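How to Oil a Wood Tabletop Without Buying the Whole Shelf

I don't believe most of what's printed on the can. The Pelbridge shop sells a cleaner, a primer and an oil as a set, and I've never seen the first two earn their price.

Sand with the grain, wipe off the dust, then rub in a thin coat with a rag. Wait 15 minutes and wipe it back - all of it. Do 2 coats. A third mostly sits there and gets sticky. Lay the rags flat outside to dry, as oily ones can catch fire in a heap.

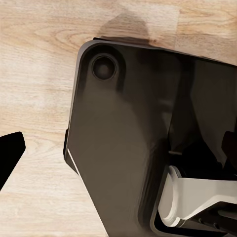 Color is where people get talked into stain. I'd skip it on pale wood. Soft, wavy grain in light tan and cream, like this top has, doesn't need help, and I doubt any "honey" tint would improve it.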